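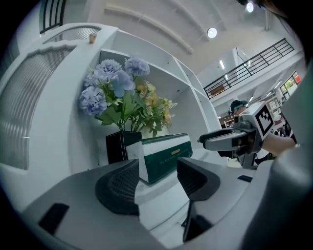
Photo: Wundeo

14 April 2025

Shelves are still the hard part

Most of my mail after the September post on laundry folding asked the same thing: what about plain tidying? Pick up the box, put it in the right cubby, leave the flowers alone. I have been reading what there is on this and my short answer is "sometimes, slowly."

Consider a box next to a vase. The box is the easy object. It is rigid, it has flat sides, and two padded fingers can close on it with a wide margin for error, provided it is narrower than the jaw opens. The vase is harder. Glossy black surfaces give depth cameras trouble, and a policy trained mostly on matte objects tends to reach short. Then there is the bouquet. Artificial leaves hang over the rim, move when touched, and hide the edge the fingers need. A person lifts the vase from below without thinking about it. A two-finger gripper has to be told, or shown, many times.

Shown is the current approach. People do the chore by hand with a gripper that records, and the model learns from the recordings. Tralley's write-up reports 3,000 demonstrations for its shelf task, 2,000 of them in a single room. Success on known shelves was 79 percent. On unfamiliar shelves they give no number, only the phrase "further work," which I read as a number.

Time is the other figure worth asking for. Tuketti allows up to 180 seconds per object before an attempt is scored as a failure. I can clear a shelf in that. For a night shift in a stockroom it may be acceptable — the machine does not mind — but in a living room it is a long time to watch an arm consider a vase.

Cubbies add their own problem. Partitions on both sides limit the angle of approach, and the wrist is usually wider than the fingers. Sutherland gets past this by sliding objects forward to the lip before grasping. It works for boxes. With a tall vase full of stems I would want to see the failures too, and the published clips don't include any.

I plan to go through the Sutherland data next, starting with the gripper widths.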